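Shalini Dubey
small house, big electric bill, trying things

1/ OK, several of you asked how the home battery is going, so I'm doing one thread and then I'm going back to my garden. We already had panels on the garage roof. The battery went in last October. It's a Vulex, the medium one.

2/ First thing I learned is that the installer matters more than the box. I got three quotes. One guy never came to the house. One wanted me to sign that same evening, "price good till midnight" kind of deal. Tistley sent a woman who spent most of an hour in my basement looking at the breaker panel and asking what we run at night. Guess who got the job!

3/ What do we run at night? Dishwasher, the dryer if I forgot it earlier, two phones, and my husband's ancient chest freezer (which he will not discuss).

4/ The permit was the slow part. The install took a day. The permit took 71 days. I called the town so often that the lady at the desk started picking up with "still no, hon."

5/ Settings! Mine came set to keep 20 percent back for outages and use the rest every evening when rates go up. I left it alone for months. Then we had that ice storm and I bumped the reserve way up – slept much better. I put it back down in spring.

6/ The app is called Movel and it's fine. It logs me out for no reason and the graph colors are too close together. But you can see when the house switches over to battery, and I check it way more than a grown woman should.

7/ Noise: there's a fan. You hear it in the laundry room and nowhere else. The cat has moved her bed in front of it, so make of that what you will.

8/ Money: our evening use from the grid is way down, the bill is down, and no, it hasn't paid for itself. Please don't send me your spreadsheet. I have a spreadsheet.

9/ Triệu next door is getting his quotes now and asked what I'd do differently. Get the basement outlets on the backup side! Ours aren't, and the sump pump is on one of them. Tistley can move it but that's another visit and another fee.

10/
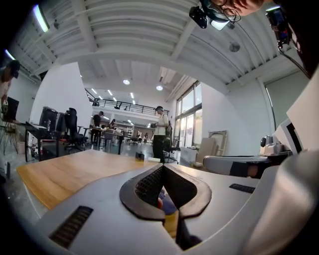
Light wood tabletop, and a bit of blue and orange down in the gap.

11/ Someone in my replies asked if it works with no panels at all. Yes, you can charge it off the grid overnight when power is cheap and use it at supper time. Check if your utility even has night rates first – my sister's doesn't.

12/ Sump pump visit is booked for 3 in the afternoon. Will add to this thread when I know what they charge me.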